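Second Life on the Shelf

How Miscombe built a lending library for toys

When the last toy shop in Miscombe closed, the parish had already begun to look at what happened to playthings once children had outgrown them. A survey of 142 households found that most families kept boxes of toys in lofts and garages for years, uncertain whether to sell them, pass them on or throw them away. The Miscombe Toy Library was founded in response, with a starting grant from the Purves Trust and the use of two rooms above the old corn exchange.

The library now holds 3000 items, from jigsaws and building bricks to dolls' houses. Members may borrow up to 7 at a time and keep them for a month. No fines are charged. A missing piece is noted on the card inside the lid, and the next family is told of it before they take the box home.

Toy lending has a longer history in Britain than is often supposed. Early schemes were set up by parents who wished to share costly equipment, and many were run from church halls and clinics. Their number fell as rents rose and local grants were withdrawn. In the Clena valley, three such schemes closed within a decade, and the stock of the largest, at Oltard, was divided among nearby schools.

Gerardo Testa, who manages the Miscombe collection, believes that the model still serves a need. "A child's interest in a toy may be strong and quite short," he says. "Lending suits that very well. Parents borrow things they would never risk buying." 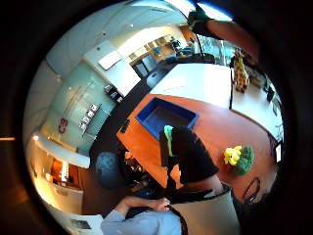

Photograph: Miscombe Toy Library

Soft toys remain the hardest part of any collection to manage. They are popular with the youngest members, but they must be washed after every loan, and some libraries refuse them altogether. Miscombe accepts those with sewn eyes and a readable care label.

The library plans to add a further 1000 items, with priority given to outdoor games and to toys for children with limited sight. It opens on Sunday afternoons, and membership is free to families living in the parish.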